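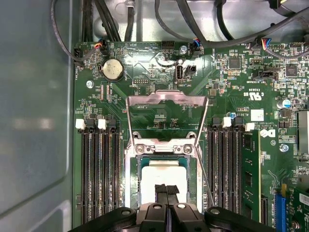 Yupin Noiphan told us that the computers people hand in are usually fine, and that the passwords are the problem. We heard much the same thing several times during the project, and it changed what we asked about.

Old Computers in Cerkwood Homes
Student project report, November 30, 2018

Background
Our group wanted to find out what households in Cerkwood do with a desktop or laptop they have stopped using. The town has two places that take them. The Gotness drop-off site accepts anything with a plug and sends it on for scrap. Shaikh Repairs takes only machines that might be used again. Both are free. We expected cost and distance to be the main reasons people kept old computers at home.

Method
In July we put a one-page survey through 1,337 mailboxes on the east side of town. It had five questions and a return box at the library. We got 105 back. That is a low rate, and the people who answered probably care more about the subject than the people who didn't. We also talked with people dropping off equipment at Gotness and at Shaikh Repairs on two afternoons.

The survey asked how many unused computers were in the home, how old the newest one was, whether it still turned on, why it had been kept, and what would make the household let it go. The last two were left open for people to write in.
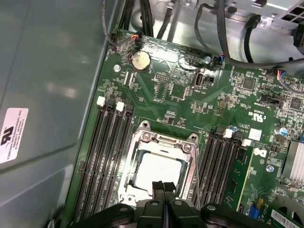
One person wrote that the old desktop in the hall closet had every photo of her kids on it up to middle school, and she was not handing that to a stranger. Answers like this were the most common kind. People were worried about files — either losing them or having someone else read them. Distance came up much less often than we had guessed, and cost hardly came up at all.

A smaller group said they were keeping a machine for parts. When we asked about this at Shaikh Repairs, we were told that memory and drives do get moved from one computer to another, but that a processor is seldom worth moving unless the board it is going into takes the same socket.

Some people did not know that wiping a drive is different from emptying the trash folder. Our survey had no question about this, and it should have.

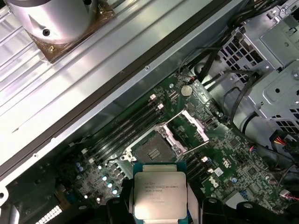 What we would suggest
The drop-off flyer now lists opening hours and accepted items. We think it should also say what happens to the drive, in one sentence near the top. Jaltar Library already runs a computer help hour, and copying files off an old machine could be done there if people knew to ask.

Problems with the project
The east side has more houses than apartments, so our results may not fit the rest of town. We also lost time on the wording of question four, which went through several drafts and still confused people. Two of us read "kept" as "kept in use" when we sorted the answers, and that pile had to be done again.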